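Finger pads slipping on glossy bottles - what grip force?

taneli_w
Our cell at Prukeck has the grip force set to 40 and I love how gently it holds these big orange bottles now! New ribbed pads went on in March. 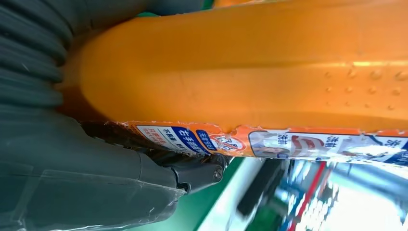 Gripper maintenance

deltton_dan
Nice! I'd go to 80 though. Torn labels like that one shift under the finger.

taneli_w
80 squeezes the sides in on ours. I'd sooner keep the pads clean - I wipe them every 2 shifts and snug up the hinge screw while I'm in there.

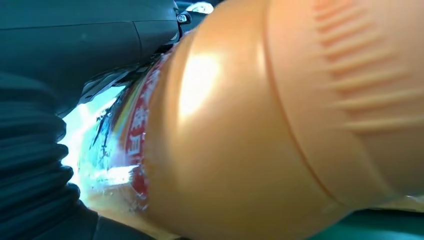

Then I rerun the wrist calibration, and it's been so smooth!

siiri_k
With Dan on this one. Wiping didn't save our pads, we went to 80 and left it.

taneli_w
Fair, I'll try 80 on Friday with an empty bottle!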